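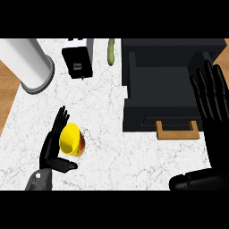
Simulation view: course image bank, Tritum kitchen task

Week 6 handout. Reviewing a product: the Tritum simulation kit

Bring this to lab, with your own notes on the Kettle reading. No slides this week, the handout is the slides.

What we are doing

Last time: how to read a spec sheet. Today: how to review a kit you have to decide on before the money is spent. The kit is Tritum, sold by Hunirex as a "kitchen manipulation package" for teaching labs. Software only. You get rendered rooms, a two-armed robot model with humanoid hands, a task list, a logger. You supply the computer and the patience.

We have the March release. If you download a newer one at home your menus won't match mine.

What's in the package

Kitchen set, several counter layouts. Marble top is the default.
Objects: fruit, vegetables, a toaster, containers, a cabinet unit with a handled drawer.
Hands: black, segmented fingers, thumb on its own joints.
Camera: over the counter, steep angle, square output with black bands top and bottom.
Logger: joint angles, contacts, camera stream.
License: 2 seats in the teaching bundle. Two. So pair up early.

Not included: any real arm, any driver for a real arm, phone support.

First things to look at

Start with the camera view, before the numbers. It's what a learner or a policy gets to work from, so it's where a lot of the trouble starts.

Reach. The yellow fruit is between the fingers and thumb of the left hand, down on the counter. Toaster and cucumber are further back. Near objects and far objects are different tests, a kit that only does well close in should say so on the box.

Cropping. The black bands eat image height. Toaster, cucumber and the white cylinder all run out of view. Ask: can the task be done from this camera alone? If not, does the kit give you a second one? (Tritum does, but it's off by default. Settings, Sensors, tick "side". Costs you speed, see below.)

Occlusion. Right hand covers part of the corner of the cabinet. The wooden drawer handle is in the clear at its left. Move the hand over and that may change. Write down when you lose sight of the handle in your own runs, and for how many steps.

Contrast. Black hand against black cabinet is hard. Black hand against pale marble is easy. Same hand. Don't average these two together in your report, last year half the groups did and got a number that meant nothing.

Shadows. Soft gray under the fruit. Fine for teaching. Whether its good enough for transfer to real cameras is a seperate question and we get to it in week 8.

The numbers

Hunirex quotes 1000 practice episodes for the basic fruit task. Our lab machine did 400 in the time slot before the license timed out. Both can be true. Their figure is a budget, ours is what fit in a session. Keep the two kinds apart when you write.

Success rate on our run: 80 percent, fruit task, default light, side camera off. With side camera on we don't have a full run yet. Don't quote 80 for the drawer. Drawer was never scored.

What counted as a success? Fruit lifted clear of the counter and held until the episode timer ended. A lift and drop is a fail. The vendor guide says "grasp achieved" and leaves it there, so ask them, in writing.

Good

Installs clean. Object swaps are quick. Logger files open in anything. Finger joints move separately, which cheaper kits fake.

Not so good

Manual is thin on contact settings. Default friction is too generous, round things stick to the fingertips. Drawer task resets slowly. Seat limit will hurt any class bigger than a seminar.

Compare with

Flasetdale, the other kit on the shared drive. Plain rooms, one arm, simple gripper, no seat limit. Better manual by a mile. Worse hands. If your project is about finger placement, Tritum. If it's pick and place with a big group, Flasetdale is enough and you'll get more runs done.

In lab today

1. Open the kitchen task, leave the light alone.
2. Run the fruit task once by hand, slowly. Save the log.
3. Lower friction one notch, repeat.
4. Turn on the side camera, repeat. Note the speed.
5. Try the drawer. Any result is fine, write down what the hand hit first.
6. Close the program properly or the seat stays locked for the next pair.

To hand in

One page, as if for a department that has to say yes or no. Say who the kit is for. Give one figure from the vendor and one from your own logs, labeled. List what you couldn't test. Screenshots are ok but write on them what settings were on.

Due before next lab, by 9 am. Upload to the usual folder, pair names in the file name.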